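Keeping the two-armed cell going at Droltbridge
Gallery, November. Words by Denise Stockdale

Raltel's handbook says the grippers need a look every 400 hours. I don't believe a word of it. We check ours every morning before the cell is switched over to running, and it takes around 20 minutes if you do it properly. Mapplebeck, our other site, goes by the handbook, and they order a lot more spare fingers than we do.

The routine is dull. Driver on every screw in the fingers, a thumb on the rubber pad, then a few grabs at soft and awkward things. I was told a self-check would replace all this. It passed a loose pivot bolt 2 mornings running — so the screwdriver stays on the hook.

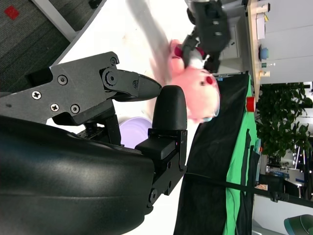

Right gripper, close up: pivot bolt, plate screws and the rubber pad.
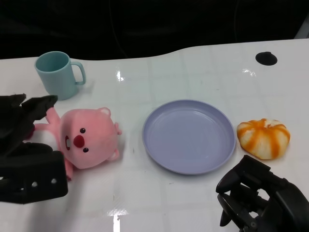
Pink toy by the left hand, plate in the middle, mandarin over by the right.

Grusidgate want us to try a thread-locking paste on the finger screws. Maybe. It'll make the pads slower to change, and I'd like to see it last a month on their own cell first. The torque figures are still the old ones, taped inside the cupboard door.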